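Kindine Small Parts Bench: Progress Report to the Gilterbridge Fund

Dear friends at Gilterbridge, it has been a busy stretch since we last wrote, and we are so pleased to tell you how your grant of 835 dollars has been put to use (nearly all of it is spent, and happily so!). Most of it went into the assembly table, which now has its big yellow mat and a decent home for the bits and pieces.
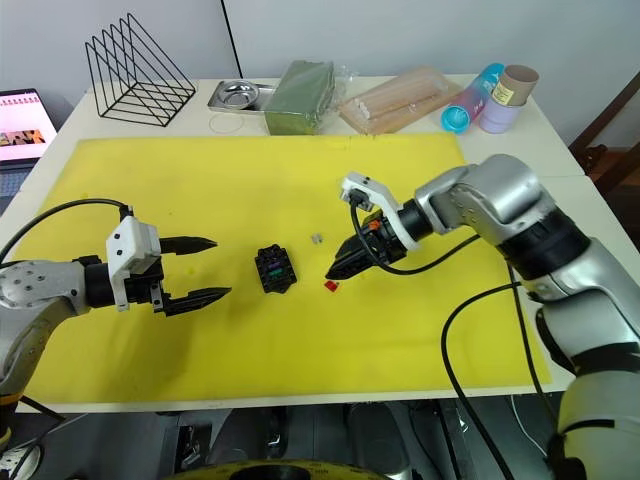

2 min read

The work itself is still small and fiddly. We are practicing with little blocks and a black part with purple and green on top, and the yellow makes even the tiniest gray piece easy to find, a blessing for anyone who remembers our old brown tabletop. We had planned 100 practice rounds by November and have logged 119, with the notes kept in the Broloso binder.
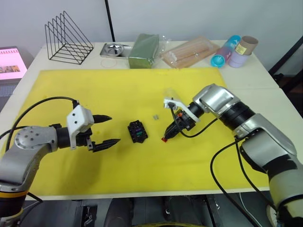
Page last changed: November, 4:15 p.m.

The back of the table has become our storage row, and we have grown rather fond of it. The black wire rack stands at the left end, then the steel tray with its round metal dish, then the green block and the clear container of pale sticks. The mat is showing a few smudges and scuffs already, so a second one from Şimşekoğlu is in next season's budget at 141 dollars.

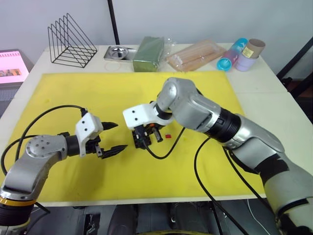
Small red block on the yellow mat, storage row behind.

We still owe you the written parts list, and it will follow once the labels are done. Thank you, as ever, for your patience and your kind notes.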